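The man who reads the small print on tea

Wahyudi Ngui has been a tea taster, a tea buyer and, for one unhappy winter, a tea salesman. He now writes the blends for Jernolico, a small packer on an industrial estate behind a tile showroom, and he agreed to be interviewed on condition that I didn't ask him whether the milk goes in first.

I ask him whether the milk goes in first.

"After," he says. "If you're using a bag in a mug, after, obviously, what would you be doing putting milk on a teabag? With a pot I don't care. People have ended friendships over it and they were drinking tea that had been in the cupboard two years."

The cupboard is his real subject. Ngui believes that most of what the British say about tea, the water, the pot, the height of the kettle, is a way of avoiding the matter of how old it is. He asks visitors to bring him a bag from home, which he tears open over a saucer and sniffs with the face of somebody reading a parking notice. Mine came from a box I'd thought of as fairly new.

"Is it kept near anything?" he asks.

It is kept near the cumin.

"Yes," he says.

He grew up over his aunt's café, where the tea was made in an urn at six in the morning and was still, in a legal sense, tea at four in the afternoon. He says he loved it. He drank it with condensed milk and assumed until he was grown up that all tea tasted faintly of the urn. His first job in the trade was sweeping at a warehouse called Ninh, long since flats, where a taster let him try the line after the buyers had gone home. He was told to slurp harder. He has been slurping harder ever since, at a volume that takes some getting used to across a small table.

"You're spraying it over the back of the mouth. It isn't meant to be elegant. My wife makes me do it in the garage."

How much does he get through? In a busy week he'll taste 600 cups, nearly all of which are spat out. He then goes home and makes himself a mug of builder's, which he swallows. I ask if it's one of his own blends and he looks out of the window for a bit.

"It's whatever was on offer," he says. 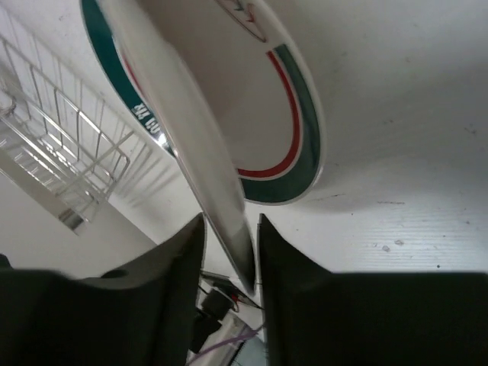 A green-and-red banded mug, up close.

Ngui has strong views on mugs, as he does on spoons, biscuits and the word "infusion". He wants white on the inside. Tea is judged by its colour before it gets anywhere near the tongue, and a brown or blue glaze, he says, is like buying a shirt in a nightclub. He doesn't mind what goes on round the outside. Thick rims he puts up with. Glass he regards as showing off.

"And don't scrub it like you're hiding evidence. Rinse it, wash it, fine. But I've had people tell me the stain is the flavour. The stain is a stain."

His business partner, Oduor Kirui, comes in at this point to look for a stapler and stays for most of an hour. Kirui does the buying and the arguing with hauliers. The two met at Poseo, a chain of tea rooms that expanded with great confidence into seaside towns and contracted soon afterwards. Ngui was selling to them. Kirui was the man who hadn't paid the invoice.

"I had it in a drawer," says Kirui. "It was a very good drawer. Everybody's was in there."

They started Jernolico with that last unpaid pallet, which Kirui handed back with what he describes as full ceremony and Ngui remembers as a text message. Their first blend was called Zikoden. It sold badly. Neither will admit to having come up with the name, though Kirui points out that only one of them owns the rubber stamp.

"It sounded like something for your knees," he says.

The tea itself was good, both insist, and it's still sold under the duller name of Breakfast, to people who would never have touched it before. The first run was 1,000 boxes. They printed another 1,000 once the name had changed, and those went before Christmas, largely to a garden centre that had asked for something plain to put next to the shortbread.

I want to know about water, because I live in a hard-water area and have spent a certain amount of money on filters. Ngui is kinder about this than I'd feared. Hard water makes a dull cup and that film on the top, and a filter helps. What he can't forgive is the timing. Most people, he says, give a bag less than a minute, poke it with a spoon, squash it against the side and complain that it's bitter.

"Leave it alone. Four minutes. Go and do something. Ring your mother."

"You can't ring your mother for four minutes," says Kirui.

"You can't ring yours."

They talk like this a good deal. Kirui takes his tea with ginger and a frightening amount of sugar, boiled up in a pan with the milk, and holds that the whole business of steeping is an English hobby that got out of hand. Ngui has tried it and thinks it's delicious. He asked me not to put that in.

There is a new blend coming in December, something smoky, and the two of them have reached the stage of not discussing it in front of people. Kirui thinks smoky tea is drunk by men who own a boat. Ngui says there are plenty of boats. A tin of it sits on the shelf with masking tape over the label, and when I ask to try some there's a short silence, then a kettle goes on.

It tastes like a bonfire somebody has been sensible about. I say that I like it. Ngui wants to know which part, and I say the middle, and he writes this down.

As I'm packing up he comes back to the matter of my cupboard. I should throw the box away, he says, and buy a small one, and keep it in a tin with a proper lid, nowhere near the oven. I ask whether he'd recommend one of his.

"Any of them, if it's fresh," he says.

"One of ours," says Kirui, who has found the stapler.

I went home and moved the cumin.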